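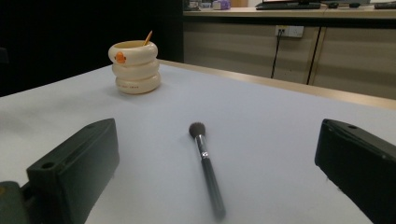 4. Cataloguing a photographic print

Before starting you will need a Dusto login, the print in its sleeve, a soft pencil and a clean pair of hands. Section 3 dealt with scanning. If you skipped Section 3, your print has no scan number and Dusto will refuse to speak to you until it has one.

The examples come from the Grestunmont Album, 486 prints of hill stations, bridges and other people's picnics, now kept at Maltley. The album was put together by somebody who owned a great deal of glue and had firm views on where it should go.

4.1 Opening a new record

1. Log in and choose Prints, then New. Do not choose New Collection. We have 52 collections, several of which contain one photograph and a look of surprise.

2. Type the scan number in the top box and press Tab. The thumbnail should appear on the right. If a different photograph appears, stop and check the number on the sleeve. Sixes and zeros in the older handwriting are a matter of opinion.

3. Choose the parent album from the drop-down list. The list is in the order the albums arrived, so Grestunmont is near the bottom.

4. Press Save. Dusto does not save by itself, whatever the little green tick suggests. The tick means that it has noticed you.

Note: a record without a parent album is filed under Shi, the name of the test album Zhiqiang Li made when the system was being set up. It cannot be deleted. Please look in it now and then for anything of yours.

4.2 Title and caption

These are two separate boxes and they hold two separate things.

1. In Original Caption, copy exactly what is written on the print or its mount, spelling mistakes included. If the compiler wrote "Veiw of the Vally", so do you. Put line breaks in as a forward slash.

2. In Title, write a plain title of your own, ten words at most: the subject, then the place, in that order. "Cart road with cedars, near the upper bazaar" is a good title. "Timeless majesty of the hills" will be sent back.

3. Where there is no caption, leave the first box blank and put your title in square brackets. Do not type "none", or the search page will offer readers a place called None. At present it has eleven photographs and is quite popular.

4. If a place name has changed since the print was made, use the modern name in the title and leave the old one alone in the caption. Add the old spelling under Also Known As.

Caution: never correct a caption on the mount itself, even in pencil, even if you are right.
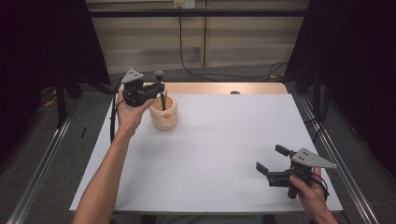
4.3 Dates

1. Enter a year only if it is written on the print, printed on the mount, or given in the photographer's own list. Tick the box to say which.

2. For anything less certain use the two range boxes, Earliest and Latest. A wide range is perfectly respectable. Guessing from hats is allowed, but say in Notes that hats were involved.

3. Leave Month blank unless you have evidence. Snow does not prove December, least of all at that height.

Note: Dusto fills in today's date if both range boxes are empty. One view of a suspension bridge, plainly Victorian, was for some time dated Sep 9, 2018, and a reader wrote in to congratulate us on the condition of the bridge.

4.4 Photographer

1. Start typing the surname and wait for the list. It is slow. Typing the name again makes it slower.

2. If the name is in the list, click it. If it is not, choose Unknown and write what you have in Notes. Only Yaowalak Meesuk and Ayanda Modise can add names to the list, which is how we got it down from nine spellings of the same man.

3. A signature scratched into the negative counts as evidence. A name pencilled on the back may be the photographer, the owner, the framer or a person who was owed money. Record it under Inscriptions.

4.5 Sending the record for checking

1. Read it through once more against the print.

2. Change Status from Draft to Ready and press Save again.

3. Return the print to its box in number order, caption side towards you.

Jinfeng Liao checks Grestunmont records and Xuelian Kang checks the rest. Queries come back in the yellow box at the foot of the record. A query about a comma is meant kindly.

Caution: do not set Status to Published. The button works for everybody, we have asked for it to stop, and there is no unpublish.

Section 5 covers stereo cards, for which you will need to repeat most of Section 4 twice.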